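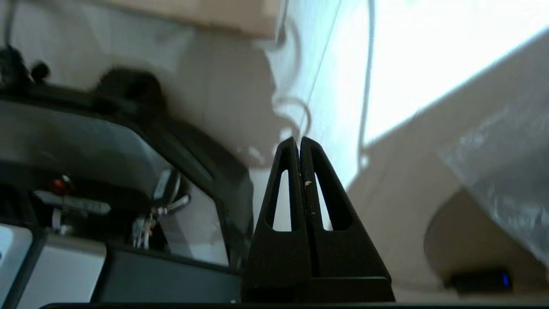 Progress report no. 2: Good-practice rules for robot recording, Jiltcombe site
Report to the Lindqvist grant office
3 January 2024

Summary

The grant asked us to test whether the Dultum code of practice can be followed by a small team doing ordinary work with robot arms in ordinary rooms. Our answer so far is that parts of it can. The larger part reads well, gets signed, and changes very little about what happens on the floor. We know this will not be the answer the office was hoping for at the halfway mark, and we would sooner give it now than in the final report.

Recording is on schedule. We have 1,603 episodes on disk, all of them with a signed checklist. The checklist is where most of our doubts begin.

What was promised and what was done

The plan had 3 parts: adopt the code as written, keep records of where it was followed and where it wasn't, and suggest changes. The first part took longer than planned. The code runs to many pages and uses "should" and "must" as if they were the same word. We went through it and marked each line as something an operator can check, something a manager can check, or something that can't be checked by anyone. The third pile was the biggest. "Operators should maintain suitable awareness of the working area" is a fair sample of what is in it.

The second part is under way. For 400 of the episodes a second person went back over the video and filled in the checklist again without seeing the first one. We have compared nearly half of those pairs. It is too early for a rate and we won't give one, but the pattern is plain enough. On items with a physical answer (gripper closed at rest, stop button within reach) the two people mostly agree. On items that ask for a judgment (area tidy, cables managed, lighting acceptable) they agree about as often as you would expect from two people who had never met.

The third part, suggesting changes, has only started. A first list is at the end of this report.
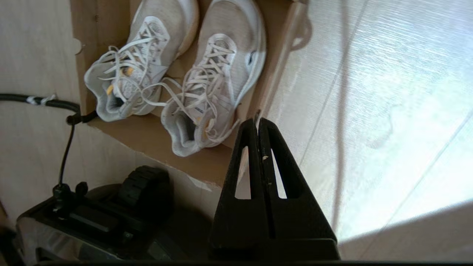 Embla Backlund
Project lead, Jiltcombe

Working area and cables

The code says cables must be "managed." It doesn't say what a managed cable looks like. One of our operators takes a twist tie on the cable as proof enough. Another wants every run taped down or lifted clear of the floor before she will sign. Both of them are following the rule as written, and both sheets go into the same folder with the same tick.

I raised this with the people who keep the code at Dultum and was told the wording was left open on purpose so that it could fit many sites. I understand that. I would only point out that a rule loose enough to fit every site is also loose enough to pass every site, and that a funder reading our ticks has no way to know which operator's idea of managed they are getting.

For February we want to replace the item with one plain question: is any cable lying where the arm or the gripper can reach it? Yes or no, with a note if yes. It won't cover everything. It can at least be answered the same way by two people.

Lighting

Our floor is pale and the sun gets in. In strong light part of it turns nearly white on the wrist camera, and the seams between the boards fade or go altogether. The code asks for "even and sufficient light" and gives no test for either. We could meet it on paper by blacking out the windows, and one site visitor suggested just that. I am against it. The grant is for work in everyday rooms, and everyday rooms have windows.

What we'd accept is a rule that says to record the light as it is and flag the episodes where a large patch is blown out, so that whoever uses the data can decide. At present the checklist gives the operator a choice between ticking a box that isn't true and throwing the episode away. I don't think it takes much thought to guess which of those happens at the end of a long shift.

Objects and packaging

Shoes in a cardboard box are one of the standard setups. The code wants objects "representative of normal use," and a pair with creases and a few smudges seems to me to meet that better than a pair fresh from the shop. The auditor's template, oddly, has a line for "object condition: clean." We have left it blank throughout and written why. If the office would rather we fill it in, please say so and tell us what clean means.

Open flaps are a better case for a rule. A flap folded outward takes up space the arm may need on its way in, and the code is silent on it. We've added a line of our own asking for the flap position to be written down before the first episode of a set.

Gripper checks

This is the section of the code I have least to complain about. It asks for a look at the fingers before each session, with any chips or scuffs noted. It is short, it can be done in a minute, and when I read two people's notes side by side they describe the same finger. My one objection is that it never says how much wear is too much. We've been noting marks faithfully with no idea at what point we are supposed to stop and change a part. Vekholm, who service the arm, say they go by feel. That may be good sense from a technician, but I can't put it in a checklist.

Training

All operators have done the online course that comes with the code. It ends in a test that can be taken as many times as you like until you pass. Wenche Skjelbred, who runs our sessions, asked that her view go in the report: she would trade the whole course for one afternoon of new operators standing next to an experienced one. I agree with her, though I have no data to back it, and the grant terms as they stand count the course and not the afternoon.

Spending

Within budget. The second checking took more hours than planned and we moved money from travel to cover it. No further change is requested.

Proposed changes, first list

Replace "cables managed" with the reach question given above.
Replace "even and sufficient light" with a flag for blown-out patches.
Drop "object condition: clean."
Add flap position for any open box.
Set a wear limit for gripper fingers, or state that there isn't one.
Mark each item in the code as checkable or not, and stop asking operators to sign for the ones that are not.

I expect the last one to meet the most resistance. It would make the checklist a good deal shorter, and a short checklist looks careless to people who don't have to fill it in.

Decision needed from the office

Whether we may run the revised checklist from February in place of the original, or whether both must be filled in side by side. Running both doubles the paperwork and I'd argue against it, but I can see that without it the two halves of the project won't compare cleanly. We need an answer before the next block of sessions is booked.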